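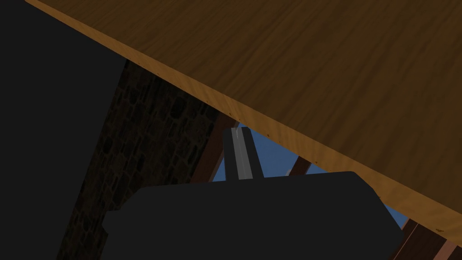 Simulated gripper with a single finger in view beneath the edge of a wooden tabletop.

Simulation-first procurement is a method of planning equipment purchases in which a robot cell is modeled in software before any hardware is ordered. The buyer compares arms, grippers and mounting positions in a rendered workspace and draws up the equipment list from the results.

The method was adopted at the Plekinwood assembly site, where planners used the Getora simulator to compare two grippers, the Femix and the Zulu. The study covered 1122 simulated runs at 51 table positions. Clearance under table edges was scored separately, as it affected the choice of finger length.

Budgets prepared in this way usually list software licenses, modeling hours, hardware and spare parts as separate items. The Plekinwood plan allowed 488 modeling hours and 84 hours of staff training. It was approved on 10/04/2021, with hardware orders held until December.

See also: Robot end effector; Capital budgeting; Offline programming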